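Crown molding opens up at the inside corner every winter - recut or fill?

posted by mudline_k
19 May 2021

I have a room with dark olive-gray walls and a run of painted crown at the ceiling, installed by the previous owner. Material is primed finger-jointed pine, 3-5/8 inch face, 38 degree spring angle as far as I can measure it. The inside corner opposite the door opens every heating season. In February the gap at the bottom edge was just over 1/16 inch and the top edge was tight. By now it has nearly closed and there is a ridge of squeezed-out caulk where the gap used to be.

What I have done so far:

Year one: scraped it out, filled with Avram lightweight spackle, sanded, painted. Cracked by midwinter.

Year two: painter's caulk from a 10 oz tube, the Tisari 223. Lasted longer, then let go along one side only, the left piece.

I pulled a little of the caulk with a hook and both pieces look mitered. I do not see a coped profile. The long wall is 103 inches and the short wall is a bit less. The attic above is vented and has blown insulation, depth unknown. Trusses, not stick framed. House is in Ullinach, if climate matters to anyone.

My options as I see them are (1) cut out the corner and cope one side, (2) keep filling with something better, (3) put up a corner block and stop thinking about it. I would like to avoid repainting the ceiling, which has a streaky faux grain finish that I cannot match.

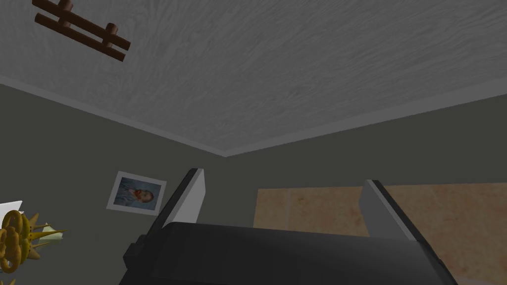 Dellwood_trim thinks the ceiling is going up and down and that the joint is only where it shows. A mitered inside corner nailed to both the wall and the ceiling has no way to take up that movement, so it opens at whichever edge is held least. Before cutting anything, check whether the top edge is nailed into the truss chords.

Answers

Dellwood_trim

To expand on the comment. With trusses, the bottom chord can arch upward in winter. The bottom chord stays warm and dry under the insulation while the top chords are cold and pick up moisture, so the lengths change by different amounts. Lift is normally greatest near the middle of the span, and it shows at interior partitions. At an exterior wall, where the truss bears, you should see very little of it. So the first question is which of your two walls is an interior partition. If it is the left one, that fits with the caulk letting go on that side.

How to check: run a strong magnet along the upper edge of the crown and mark every nail. Do the same along the lower edge. If the top row lines up with the trusses at 24 inches on center, the crown is tied to something that moves.

Fix for a partition wall: fasten the crown to one surface only. With truss uplift the usual choice is the ceiling, so the crown travels with it and slides on the wall. Put blocking in the attic between chords if the trusses run parallel to the wall. Leave the bottom edge free, and paint a strip of wall below the crown in the trim color so a gap there is less visible.

Then cope the joint. Square-cut the long piece into the corner and cope the short one over it with about 3 degrees of back bevel. Cut the short piece 1/32 inch long and spring it in. Do not use spackle in this joint at any time. It has no stretch.

On the streaked ceiling: score the paint line at the top edge with a fresh blade before you pry, and pry from the wall side with a wide putty knife behind the bar. You should not need to touch the finish if the replacement has the same projection.

ridgevent

just caulk it in february when the gap is widest. then it only ever gets squeezed and not pulled. i have done mine this way with siliconized acrylic and it's fine. corner blocks look bad imo

parcel_3069

Mostly agree with the first answer, with two corrections.

It may not be uplift. A gap that is tight at the top and open at the bottom can also come from plain shrinkage across the width of the pine, or from a corner that is out of square and was mitered at 45 anyway. Use a bevel gauge. If the corner reads 91 or more, the miter was never closed and the filler has been doing the work. Put a humidity meter in the room for a few weeks as well. If it swings between 25 and 60 percent over the year, pine of that width will move enough to show.

Caulking at the widest point is sound for the reason given, but the bead needs depth. A skim over a hairline gap tears because there is nothing in it to stretch. Open the joint to 1/8 inch, clean both faces, and use an elastomeric sealant. I have used Trasa 473 for this. It takes latex paint after a day, though the paint film can craze over it if applied too thick.

If you do recut, keep the new stock in the room for a week first and prime the back and the cut ends.

mudline_k

Magnet found the top row at 24 inches on the left wall, and that one is the partition. Bevel gauge reads 90.5. I will pull the left piece and move the nailing to the ceiling side only. Does the free bottom edge need anything behind it, or is bare drywall good enough?

Dellwood_trim

Bare drywall is good enough. Cut the old caulk line fully and leave it uncaulked.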